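Biseo buys Briltico's monitoring arm, and I have a dog in this fight

Well, that was quick. Biseo confirmed on Monday that it is taking over the network monitoring side of Briltico, the small firm behind the alerting tool Follow. I've run Follow on our own kit for six years, so you can take everything I say with a pinch of salt.

The bare bones first. Biseo gets the Follow code, the support desk and the customer list, which stands at 813 organisations, most of them mid-sized outfits with an IT team you could fit in one lift. Briltico keeps its billing software and its name. Neither side will say what was paid (I did ask, twice, and got the same polite email both times).

Radomir Begović, who has run Follow from the start, is moving across with 67 staff. He told me the product will stay on sale under its own name and that existing contracts will be honoured to the end of their term. "We're not switching anyone off," he said, and then said it again a bit louder when I asked about the older on-site version.

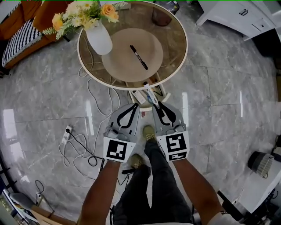
The on-site version is the bit I care about, and I suspect plenty of you do too. Follow 2 still runs on a box in your own server room, talks to switches that are old enough to vote and doesn't mind if the internet link goes down. Biseo's own tools all live in the cloud. I've been going over the support terms with a white marker pen much like the one in the photo, and the line I keep coming back to promises security fixes for the on-site release "for the current support period". When does that end? March, for anyone who renewed when I did.

I put this to Houshang Parsa, who looks after product at Biseo. He was friendly enough and says a longer plan for on-site customers is being written now, with prices to follow. He wouldn't be drawn on whether those prices will go up. He did say the alert rules people have built over the years will carry over to the cloud service without being typed in again, which cheered me up no end – my rules file is a monster and I'm the only one here who can read it.

Rivals haven't hung about, of course. Maruyama had an offer for Follow customers in my inbox before lunch, with free migration and a discount on the first year. I've had a look and it's decent, though it can't yet group alarms by site, and over half of my night-time alerts would turn into a flood without that.

For now I'm staying put. Support tickets go to the same address as before, logins are unchanged and the Follow user forum stays open. If you've had a renewal quote since the news broke, drop me a line, I'd love to compare.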